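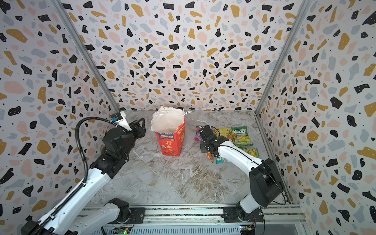 Fig. 1. Terrazzo-patterned wall panels with a grey-and-white marble floor.

Workshop notebook, surface finishes section
April 17, 2024

Subject: cleaning trials on terrazzo offcuts, second series

The second series of cleaning trials was begun this morning on the offcuts supplied by Astent. The pieces are cement-bound, with marble chips in a pale ground, and were cut from the same slab as those used in October. They had been stored flat under a cotton sheet. Two were rejected for chipped corners and have been put aside for practice in filling.

The purpose of the series is to establish whether the neutral soap from Wamon may be used on floors which have previously been treated with wax. The October entry left this question open. The Hinico cleaner was found at that time to lift old wax unevenly, leaving a patchy shine along the joints, and it was withdrawn from general use in the workshop pending further work.

Preparation. Each offcut was brushed, wiped with plain water and left overnight on the slatted rack. Wax was applied by cloth in one thin coat and buffed by hand. Piece 331 received a heavier coat by mistake. It has been kept in the series and its label marked accordingly, as floors of this age are seldom waxed evenly in any case.

Method. The soap was diluted in 2 litres of warm water according to the supplier's sheet. It was laid on with a soft mop head, left for the stated time and taken up with a clean damp cloth. No scrubbing was carried out at this stage. A further piece, 721, was treated with water alone and serves as the comparison.

Observations, midday. The soap removed surface dirt from all treated pieces without visible change to the chips. The ground darkened on wetting and returned to its former colour within the hour. On piece 331 the wax turned cloudy at one edge. The cloudiness could be rubbed away with a dry cloth but returned when the edge was wetted again. Piece 721 remained dull, with a faint tide mark where the water had stood.

Observations, afternoon. A second application was made to half of each piece, the other half being covered with film. The treated halves were slightly less glossy when seen against the window. The difference could not be felt by hand. Dark chips showed the loss of gloss more readily than pale ones, and it is suggested that future comparisons be made on the darker areas of each piece.

The stain trial has been held over. Tea and cooking oil are to be used as before. Vinegar should be left out of the next round, the damage it causes to marble chips having been recorded sufficiently in October. Colleagues are asked not to place cups on the test bench in the meantime.

Records. The old finish on the hall floor in the Ivanov building is understood to be a wax of similar type, although no sample has been taken. Permission should be sought for a small test in the cupboard under the stairs before any advice is given to the tenants. The estimate already issued covers 100 square metres and does not allow for stripping.

Outstanding. Replace the mop head, which is shedding fibres. Obtain a fresh sheet of film. Correct the label on the second rack, where the grit numbers for polishing have been written in the wrong order. The pieces are to stay uncovered until the next inspection.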